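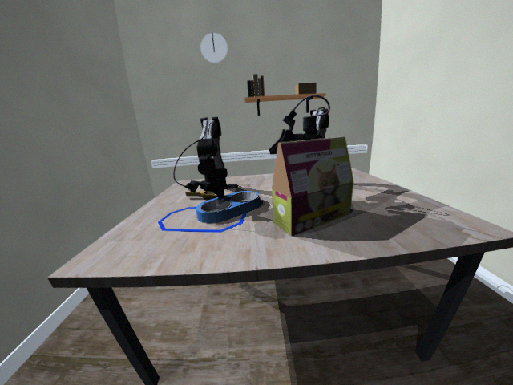
Thread on reading dry cat food labels, for people who have just taken on a young cat and are standing in the aisle doing sums. Dry matter, energy, storage. I'm not a vet. I do feed trial paperwork for a living.

Start with the guaranteed analysis. It lists crude protein and crude fat as minimums, crude fibre and moisture as maximums. None of them is the measured content of the bag in your hand. The real value sits somewhere on the permitted side of the line.

"Crude" refers to the test method. Crude protein is nitrogen multiplied by a factor. It tells you nothing about digestibility or which amino acids are in there.

To compare a wet food with a dry one, take the water out first. Subtract moisture from 100, divide protein by what's left, multiply by 100. A can at 10% protein and 80% moisture is 50% protein on a dry matter basis. A kibble at 36% protein and 10% moisture is 40%.

Check the life stage statement next. It's usually in small type near the analysis. You want "growth" or "all life stages" for a kitten. "Adult maintenance" is a different target, and the front of the pack won't always make that clear.

Ingredient order is by weight going into the mixer, water included. Fresh chicken is mostly water. Chicken meal has had it cooked out. Fresh chicken listed first can add less protein than a meal listed third.

Energy. Two products in my cupboard: Trarano growth formula at 4 kcal per gram, and a Hivar pouch that gives its energy per kilogram as fed, 960 kcal. Same quantity, different units. Multiply the first by 1000 and you have 4000 against 960.

So a gram of the dry carries a bit over four times the energy of a gram of the wet. Swapping one for the other by weight will badly overfeed or underfeed the animal. Swap by calories.

Feeding charts give a daily total, normally by body weight and age. Divide it by the number of meals. I still see people serving the full chart amount at breakfast and again at dinner.

Weigh the food. I filled the same plastic scoop to the same line over a week and the heaviest fill was 71 grams. The lightest was well under that. A kitchen scale fixes this.

Storage. Keep kibble in its original packaging and put the whole package inside the bin. The fat goes rancid with air and warmth, and old residue on the bin walls speeds up the next batch. I use a Storell tub with a gasket lid, washed and fully dried between bags.

Keep the lot code and best before date until the food is gone. If there's a recall, the lot code is what they'll ask for. I cut the panel off and tape it inside the cupboard door.

Best before applies to an unopened package. Once it's open, follow the maker's line on use after opening. Hellwig prints theirs under the fold at the base, where I missed it from December until last month.

Changing foods: mix the new in with the old over a week or so, raising the share every couple of days. If the stools go soft, hold at the current ratio. If it carries on, or the kitten stops eating, call your vet that day.

Calcium and phosphorus on growth labels will get a separate thread. The units there are worse.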